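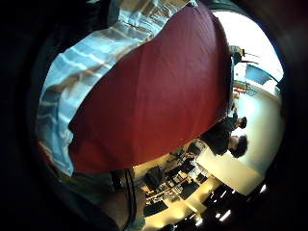 Slide 1: Creased red, and blue and white stripes

WASHING IT LESS, WASHING IT BETTER
Notes for Drandton library evening, June 16, 2026

Hello and settle in. Wait for the people at the back with tea. Thank Naima for the invitation and for finding the extension lead.

Say who I am: I spent the best part of my working life at Wultar, the laundry by the canal, first on the sorting tables and later looking after the wash floor. I'm no chemist. If a chemist is in the room please be gentle, and come and find me at the end (I've got questions for you too).

Red first. Ask the room: who has turned something pink? Hands up. It'll be nearly everybody. Leave time for the football kit story if someone offers one, they always do. Mine is the christening gown, keep it SHORT, last time it ate up the whole opening.

Slide 2: Where the colour goes
A dye is meant to hold on to the fibre. When a cloth is new there's often a bit of extra colour sitting on it that never really took hold, and that's what comes off in the first few washes. Warm water helps it along, and so does leaving a wet heap in the drum all afternoon while you go into town. I've done it. You've done it.

Strong reds, dark blues and blacks are the ones I'd watch. The damp white cloth test: wet a corner of an old hanky, press it on an inside seam for a minute, look at the hanky. If there's colour on it, that garment goes in on its own or with things you don't mind about. Demonstrate with the napkin in the blue bag. Don't use the library's tablecloth.

Somebody will ask about salt and vinegar to "set" the dye. Kind answer: my nan swore by it too. For the dyes on most shop-bought cotton these days it won't do much, and I'd sooner you did the hanky test. Move on quickly or we'll be there all night.

Slide 3: The washing diary
This is the bit I'm proud of so slow down!

Kojo Ayaaba and I kept a diary of every load we did at our two houses and then roped in friends. We ended up with 1189 loads written down, in exercise books mostly, one on the back of a calendar. For each load we put what went in, what temperature, and why we were washing it. The "why" column was Kojo's idea and it turned out to be the best one.

Read out a few of the whys:
- "Was on the chair"
- "Smelled of chips"
- "Visitors"
- "Fell off the line"
- "Can't remember if clean"

Pause for the laugh on the chair one. A huge amount of our washing was chair washing, things worn for an evening and then put on the chair till they looked guilty. I'm not going to give you a percentage, Kojo and I still argue about what counts as a chair.

What I do now: a hook on the back of the bedroom door for worn-once things. Jumpers get hung by an open window overnight. Jeans go on till they're properly grubby. Pants, socks, sports things and tea towels go in every time, I'm not a monster.

Slide 4: How much powder
Bring up the scoop. Show the line on the scoop, then show what most of us put in.

Too much powder doesn't rinse out well, and it leaves things stiff and a bit grey. If your towels feel like cardboard try cutting back before you go and buy softener. Look up whether your water is hard or soft, the water company will have it on their website under your postcode. Round here it's hard, so you do need a little more than my sister does up north, but read the packet, there's normally a little table on it that none of us look at.

Softener on towels: please don't. It coats them and they stop drinking up the water. Yasmine Samir, who's in the second row and won't mind me saying so, gave it up in May and has reported back on the bath mat with great joy.

Slide 5: Stains, quick round
Keep this moving. People write these down so say each one twice.

Blood: cold water, straight away, no hot.
Grease: a drop of washing-up liquid rubbed in before it goes in the machine.
Red wine: blot, don't scrub, then cold water. Forget the white wine, drink the white wine.
Grass: a liquid with enzymes in it, left on for a while first. Not on wool or silk.
Biro: bit of surgical spirit on cotton wool, with an old cloth underneath. Test a hidden bit.
Turmeric: good luck. Wash it, then hang it in the sun, and be patient with it.

And the big one, don't tumble dry anything until you've checked the stain has gone. Heat can fix it in for good. Tell them about Lucrezia Piras and the lasagne shirt (she said I could). She dried it, she ironed it, and then she spotted it. It's a gardening shirt now.

If anyone asks about bleach: never mix it with anything else, vinegar included, no exceptions. Say this even if they don't ask.

Slide 6: Drying and creases
A short spin and a good shake does half your ironing. Take the shirt by the hem, snap it, hang it upside down by the seams so the peg marks end up where you tuck in. Dry strong colours inside out or in the shade, because sun fades them on whichever side is facing it.

I timed myself ironing for a fortnight, what a miserable fortnight, and I'd spent 540 minutes on it. Nine hours! Some of that was pillowcases. I haven't ironed a pillowcase since, and the pillows seem content.

For creases you can't stand: hang it in the bathroom while you have a shower and smooth it with your hands. Linen I leave alone. Linen wants to be creased and it'll win.

Slide 7: When it's past saving
Ask what they do with worn-out things. Listen for a bit here, this was the nicest part of the evening at the Tramo community centre and I talked over it.

My own list if they're shy: old cotton sheets into dusters, towels to the animal shelter (ring first, they don't always have room), odd socks over your hand for blinds. Marwa Hajji takes shirts with good backs and bad collars and makes them into drawstring bags, she's got 46 of them on a table by the door and they're for sale. Cash or card. Point at Marwa.

Faded black can be redyed in the machine if it's mostly cotton. The stitching is often polyester and won't take the colour, so expect it to stay as it was. I quite like it like that.

Slide 8: Try this for a fortnight
Hand out the sheets now, NOT earlier, or they read them instead of listening.

Pick one thing off the sheet. Write down every load and why you did it. Drop the powder to the line. Bring the sheets back to Naima at the desk and I'll collect them.

Questions. Likely ones:
Does cold washing get rid of smells? For ordinary clothes mostly yes. If the machine itself whiffs, run it hot and empty and leave the door open after.
Colour catcher sheets? They do pick up loose dye. I wouldn't trust one with a new red towel and your best whites.
Dry clean only? Look at the fibre and the lining. I've chanced it and I've been sorry.
What's in the napkin bag? Napkins.

Chairs need stacking by the radiator. Take the scoop home this time.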